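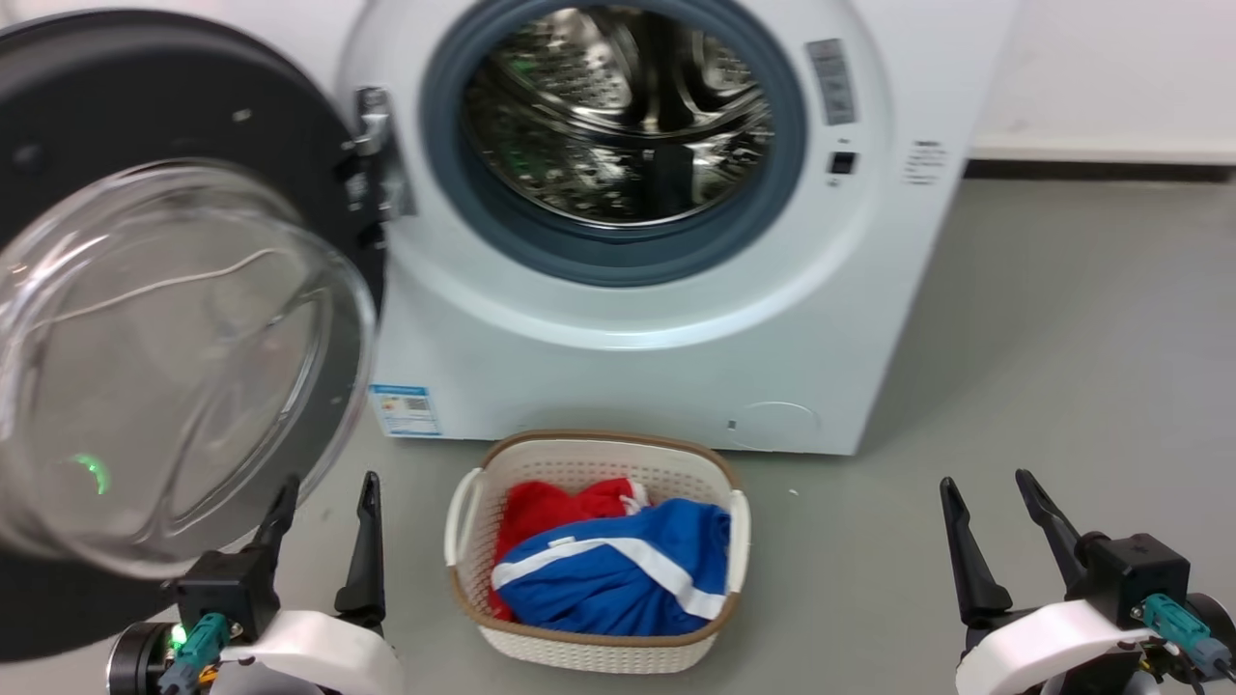 When I was six, I thought a washing machine worked like a car wash. I figured there were brushes hiding in there, and that they scrubbed my socks while I wasn't looking. I even stuck my whole head into ours to find them (my mom was not pleased, and please don't try it, I'll get to that). No brushes! Just a big shiny metal drum full of little holes.

So how does a big metal drum full of holes get spaghetti sauce off a T-shirt? I love this question. Let's go.

## First, the door

The kind of washer I'm talking about is called a front loader, because you load it from the front. Easy name. The door is round and it has a thick glass window that bulges like a fishbowl. I used to think the bulge was just for looks, but it has a job. It pokes into the machine and helps push the clothes back into the drum, so your pajamas don't get squashed up against the door.

Around the opening is a fat rubber ring called a gasket. Give it a squeeze sometime when the machine is off. It's soft and a bit squeaky. When the door shuts, the glass presses into the rubber and the water can't sneak out. The gasket has folds in it, too, and the folds love to steal things. In my house they have stolen hair ties, a baby sock, one very sad gummy bear and a library card that belonged to my cousin.

## Two drums, one inside the other

Now for my favorite part. The metal drum you see when you open the door isn't the thing that holds the water! It can't be. It's full of holes, like a spaghetti strainer.

There's a second, bigger tub hiding around it, and that one has no strainer holes. The water sits in the big tub and flows in and out of the drum through all those little openings. Your clothes stay in the middle and get sloshed.

If you want to see it for yourself, put a strainer inside a big mixing bowl and pour some water in. Drop in a washcloth. Lift the strainer. The water stays behind and the washcloth comes up. You just built a washing machine with no motor, and you are the motor.

## Lift, flop, lift, flop

Peek at the inside wall of the drum and you'll find some ribs sticking out, like speed bumps. Those are called lifters or paddles. As the drum turns, they carry the wet clothes up one side. Up, up, up, and then gravity wins and everything flops back down into the soapy water. Splat.

That flop is the scrubbing! It squeezes water through the cloth again and again, and the clothes rub against each other too. Long ago people did the same thing by hand, by smacking wet laundry on rocks beside the river. My great-aunt told me she did it as a girl and her arms ached until supper.

You need some empty space for a good flop, though. If you stuff the drum completely full, nothing can fall anywhere, and you get a big wet lump that goes around like a sleepy hamster.

## What the soap is up to

Water is terrible at washing off grease by itself. Try rinsing a buttery spoon and you'll see. Laundry detergent is made of teeny tiny bits, much too small to see, and each one has two ends. One end likes water. The other end can't stand water and grabs onto grease. So the grease gets pulled off your shirt, surrounded, and carried away down the drain.

## The zoomy part

At the end comes the spin, and this is when our machine starts humming so loudly that the dog leaves the room. The drum whirls. Some washers have a setting that goes around 400 times in one minute, and plenty can go a lot faster than that.

Have you ever held onto a merry-go-round and felt like you were being flung off? The wet clothes feel that too. They get pressed flat against the wall of the drum, but the water can slip out through the holes, and then a pump sends it down the drain. Your jeans come out damp and heavy, with most of the water gone.

## Helping with a load

Once you know how it works, you can be a real help. My neighbor Negin Vahidi taught me to do it her way, and I still do.

1. Ask a grown-up first.
2. Carry the clothes over in a basket and park it on the floor right in front of the door. Anything you drop lands in the basket.
3. Check every pocket. Crayons are the worst. Tissues are second worst.
4. Turn muddy socks right side out so the mud is on the outside.
5. Put things in one at a time, a little loose.
6. Look for sleeves hanging over the rubber ring and tuck them in.
7. Let the grown-up do the detergent and push the buttons.

And about my head in the drum: never climb in or put your head in, and don't let your little brother or your cat do it either. Always look inside before the door gets closed. Cats think a washing machine is a bedroom.

## A word to try out at dinner

The clothes get flung outward in the spin, and grown-ups like to call that "centrifugal force." Say it sen-TRIF-uh-gul. I practiced it on my dad while he was folding towels and he had to sit down on the pile and think about it for a while.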